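I'm Gareth Horrocks, and I run Botham Furniture School from a long, low building at the bottom end of Brorkdale. If you've found your way to this page you're probably wondering who'd be teaching you, whether you'd be any good at it and where you'd park. I'll try to get to all three.

## How I ended up doing this

I trained as a joiner at sixteen, mostly because my uncle had a van and needed somebody to hold the other end of things. I spent years hanging doors and fitting stairs, and I liked it well enough, but what I really loved was small furniture. Boxes, bedside tables, little cupboards with one shelf in them. You can finish a piece like that in a fortnight of evenings and then carry it into the house under one arm, which you can't say of a staircase!

Friends started asking me to show them how. Then friends of friends. For a while I was teaching people in my garage with the door up, 2 at a time, with a heater that smelled of burnt dust and a radio stuck on one station. My wife was very patient about it (she did eventually ask for somewhere to put the car).

The building came up in April, the spring after that. It had been a feed store, and it still smells faintly of barley when the weather's warm. I signed for it before I'd worked out how to heat it, and I spent the first winter teaching in a bobble hat.

## The name

People ask if there's a Mr Botham. There isn't. Botham is the name carved over the old loading door, and I never found out who or what it was. I'd ordered a sign with my own name on it, looked up at that lovely bit of lettering and sent the sign back.

## What we teach

Beginners start with the Buken, which is our name for a small stool with 3 legs and no metal in it anywhere. It teaches you to mark out, saw to a line and shape a leg by eye. Yours will wobble. Mine wobbled, and I keep it by the kettle so that people can sit on it and feel better.

After that comes the Doucet course, where you make a wall cupboard with a door that has to shut properly. It runs over five Saturdays' worth of hours, though we spread them however the group likes – evenings, or a solid week if you're coming from a distance and staying over. There's a lot of planing. Your forearms will know about it.

Then there's the drawer course, my favourite by a mile. Drawers frighten people. They think it's all dovetails and terrible precision, and there's a bit of that, but mostly it's patience: take a shaving off, try it, take another shaving off, put the kettle on, try it again. I've seen grown adults open and close a drawer for ten minutes just for the pleasure of it, and I've done the same myself.

We also do repairs now and then. Bring in the chair your gran left you and we'll look at it together. I won't strip the old finish off unless you've slept on it first, as I did that once to a customer's washstand and I still think about it.

## Who comes

All sorts. We've had a dentist, a couple of bus drivers, a retired choir mistress who sang while she sanded, and a lad who now makes guitars and is far better than me. By my register, 398 people have been through a full course here, and we've sent over 635 pieces out of the door, as people will keep coming back to make a second one.

You don't need any tools. You don't need to have been good at woodwork at school either – I was told to take up geography.

## The practical bits

Groups are small, so everyone has a bench. Tea, coffee and biscuits are included, lunch isn't, but the bakery over the bridge does a cheese and onion pie I'd happily walk a mile for. Parking is in the yard, nose in please, and mind the drain cover on the left as you turn. The front step is high, so ring me beforehand if that's a problem and I'll open the wide door round the side.

Dogs are welcome on repair evenings and not on the others. I tried it. There was an incident with some glue.

If you'd like to book, or just want to ask whether that table of yours is worth saving, give me a ring after four, when the machines are off and I can hear you.
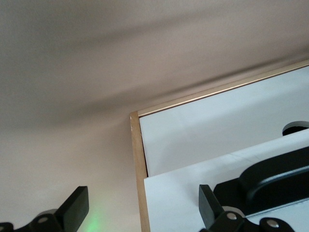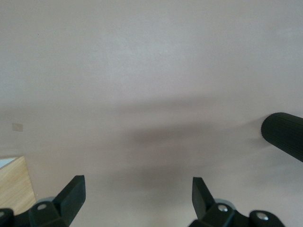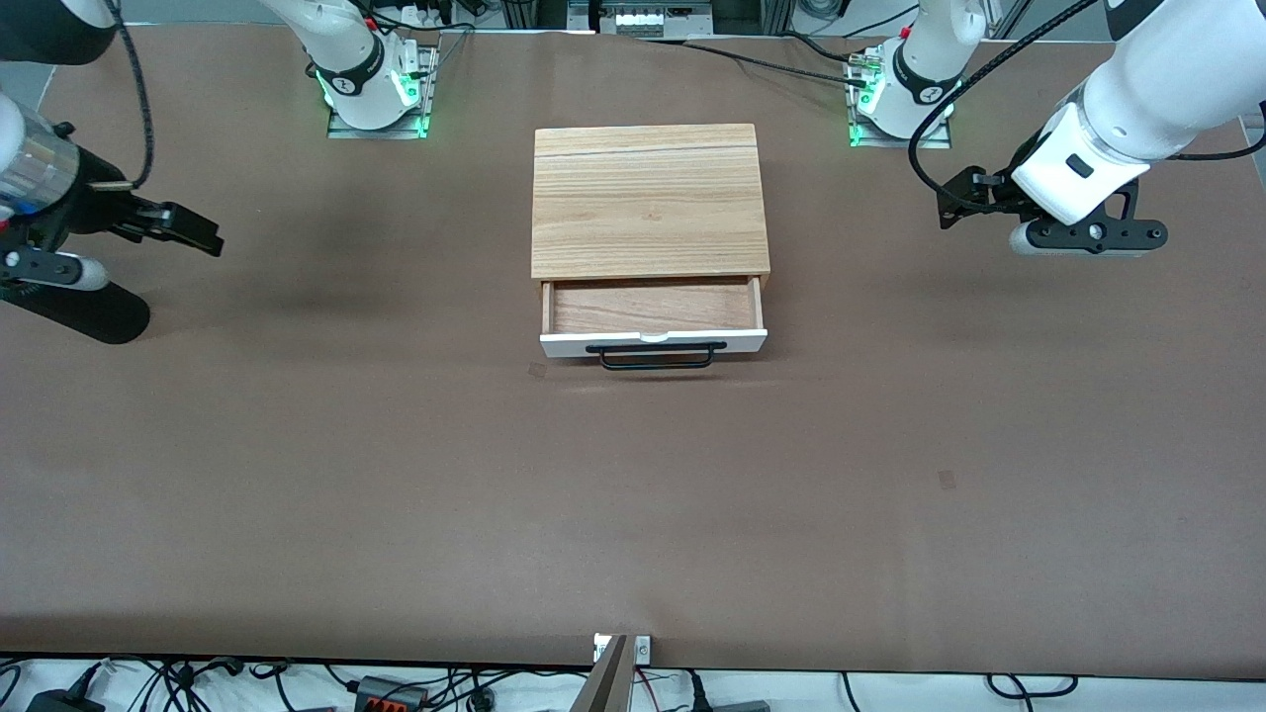 *Last picture: small wooden chest with its drawer pulled partway out, white front and black bar handle.*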